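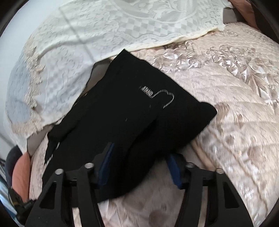

Journal > Field work > Plarnidville

Print this page | E-mail this page

Sep 7, 2024

Black cloth folding, bed setup, hand-held gripper. Planned 200 episodes, kept 123.

Fault first appeared at episode 146. Jaw width reading froze at 4 mm while the fingers were visibly open. The Pririx logger raised no warning and kept writing the same value. I caught it on playback, when the width plot went flat and the video did not.

Swapped the cable. No change. Restarted the logger. Reading came back, then froze again at the next full close. Kiri McKinnon suggested the encoder coupling. Pulled the cover and found the set screw backed out far enough for the shaft to slip under load. Tightened it, no threadlocker in the kit.

Second problem, possibly unrelated: the pads pinch the quilted bedspread along with the cloth if I come in too low. Two layers in the grip means a higher closing force, which may be what worked the screw loose. Not proven.

Ngân Văn wants every episode after the last good calibration thrown out, including ones that look fine. I agree. Calibration check now goes before each batch instead of once a day.

To do: threadlocker, flat-line alarm in the logger, ask Proseo for a spare coupling.

This site uses cookies. Accept | Settings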